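The following report records a visit made in March to the Kudholm retreat property, on behalf of members who asked for an independent account of its programs in body awareness, breathing practice and traditional folk healing. The visit was conducted by Brendan Ó Súilleabháin and one other member of the association. Travel costs were met by the association, and no fee was paid by or to the hosts.

## Arrival and orientation

Visitors were received at the main house at 9:30 a.m. and asked to leave their shoes and telephones in the porch. The opening talk lasted 39 minutes. It set out the view, central to everything taught at Kudholm, that the skin and scalp receive impressions the conscious mind does not register, and that modern habits of dress and heating have dulled this capacity. The speaker attributed the teaching to several older traditions without naming sources. A reading list was requested and has been promised by mail.

The property takes 38 residential guests when full. It was well short of that in March, and the grounds were muddy along the lower path. Members with limited mobility should note that the meditation hall is reached by an unsealed track with no handrail.

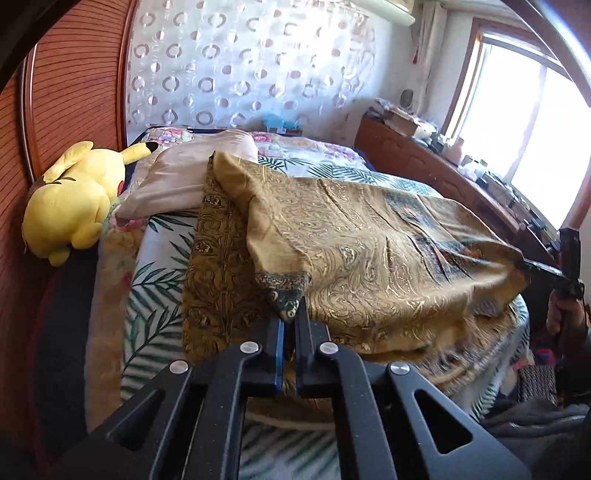

The morning session, called Nulska by its teachers, consists of slow humming with the palms held near the temples. Participants are told to attend to warmth, tingling or pressure and to report it aloud. Several described a strong sensation behind the ears. Mr. Ó Súilleabháin noted a mild calming effect, comparable in his judgement to ordinary slow breathing. The teacher was courteous when asked about evidence and referred to 30 years of personal observation. No written records of that period were offered for inspection.

Lunch was lentil soup, rye bread and stewed apples. Tea is served at every break and is included in the day rate.

## The Kröger room

After lunch the party was shown the Kröger room, a small panelled study used for individual consultations. A practitioner sits behind the guest and describes what is termed the outer field, in a session of 30 minutes. Both members of the party accepted a consultation. The two readings had a good deal in common, including a reference to an unresolved matter with an older relative and a recommendation to sleep with the head to the north.

The association takes no position on the existence of such a field. It is a matter of concern, however, that one guest was advised during the general discussion to "listen to the body first" in regard to a prescribed medication. The party raised this with the program office before leaving. The office undertook to remind practitioners that guests must be directed to their physician or pharmacist on any such question.
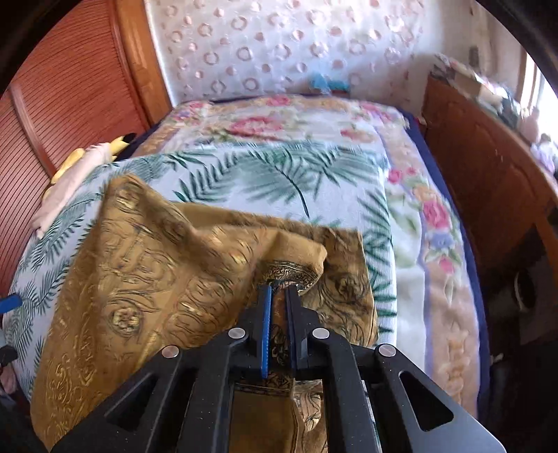 ## Piltidska evening

The day closed with Piltidska, a seated gathering held by lamplight, at which guests speak in turn about dreams and unexplained perceptions. There were 63 people present, many of them neighbours from the valley who attend without charge. The tone was respectful throughout. One account, concerning a dog that refused to cross a particular bridge, drew considerable interest and ran well past its allotted time.

## Recommendations

- That Kudholm remain on the association's list of places open to visiting members, with a note on the unsealed track.
- That members be advised to bring warm layers, as the hall is kept deliberately cool.
- That the program office be asked to confirm in writing its undertaking on medication.
- That a second visit be considered once the reading list has been received.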